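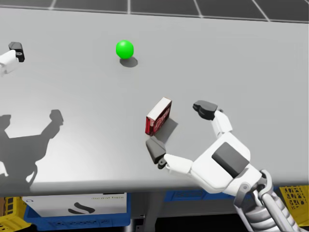
Section 3. Planning and Budgeting for a Two-Arm Workcell

3.1 Before requesting a quotation

Complete the steps in this section before contacting Foditon Sales. Quotations are prepared from the planning worksheet in Appendix B. Worksheets with blank fields are returned to the purchaser.

1. List every object the workcell will be expected to handle. Record the shape, weight and outer dimensions of each. Boxes and balls are entered on separate lines, as they place different demands on a two-fingered gripper.

2. Run each object in simulation. An evaluation license for the Prondano simulator is included with the planning package and covers 2 workstations. Place the objects on the virtual tabletop one at a time, then together, and record every approach in which a finger touches a neighboring object.

3. Note the smallest clearance at which the fingers can pass on both sides of the object. Enter this value in field 7 of the worksheet.

4. Decide whether both arms are required at the time of purchase. The second arm may be ordered later, but the base plate must be specified for two arms from the start.

Note: Simulation results do not replace a trial with physical samples. Surface finish, packaging stiffness and worn fingertips all affect the grip.

3.2 Space and furniture

5. Measure the floor area. Allow 40 inches of clear space on each side of the table that personnel will use.

6. Confirm that the table legs can be anchored. Tables on casters are not accepted.

7. If crates are to be stored under the table, include them in the layout drawing. Crates must not block the cable route or the emergency stop.

Caution: Do not order furniture until the layout drawing has been approved. Changes to table height after approval require a new reach study, charged at the standard rate.

3.3 Preparing the budget

8. Enter the arms, grippers, controller and table as capital items. Enter fingertips, cables and filters as consumables.

9. Budget for one spare set of fingertips per arm. Sets are ordered under part number 164 from Foditon or from Ciobanu, the authorized parts distributor.

10. Include operator training. Almost 200 hours should be reserved in the first year for a team of five, including refresher sessions.

11. Obtain freight and rigging charges separately. Deliveries through the Dustemport depot do not include unloading.

Note: Purchasers whose fiscal year closes in August should submit the worksheet before the end of the preceding quarter. Quoted prices are not held across fiscal years.

3.4 Approval

12. Send the completed worksheet, the simulation log and the layout drawing to Ashraful Haque, Applications Planning. Questions on payment schedules and leasing are handled by Viera Brabec, Customer Accounts.

13. Retain a signed copy of the approved worksheet. It will be required at site acceptance (see Section 6).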